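3.2 Objects left on the work surface

The second part of the study looked at what stays on a kitchen or utility table between tasks. Households in the Carberg sample were asked to leave the surface as it was and to tidy it only after the visit. We logged 392 surfaces in total, of which 150 held at least one item that had been set down on its side or on top of something else.

Items were sorted by size and by whether they had a fixed storage place elsewhere in the home. Following Quinlan's scheme, a "large" item is one that takes up more of the surface than any dinner plate would. Large plastic appliances and their parts were the hardest to class. Many of them come apart for cleaning, and a lid or base left out overnight was often described by the owner as "not really out" — a phrase that came up in 39 of the interviews. We coded such parts as present regardless.

Small items tended to gather near the large one. Containers, lids and handled utensils were usually found within easy reach of it, and they were seldom stood upright. Figure 4 is typical of the mixed group, with a large item toward the back and smaller ones to the side.
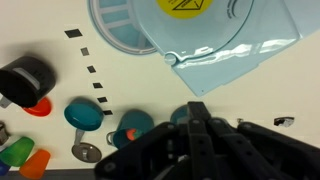 Figure 4. Mixed group on a cream-white surface: light-blue plastic appliance with a round yellow warning sticker, tilted black cylindrical container, and red-orange lid-like object partly under the container.

Overlap of the kind seen at the container in Figure 4 was scored separately from tilt. Two coders, Finbarr Quinlan and Zsolt Hegedűs, scored each surface on their own and then compared sheets. They agreed on overlap in 90 percent of cases. Agreement on tilt was lower, mainly for round containers, and the tilt scores are therefore used only in Section 3.4 — where they are pooled by household.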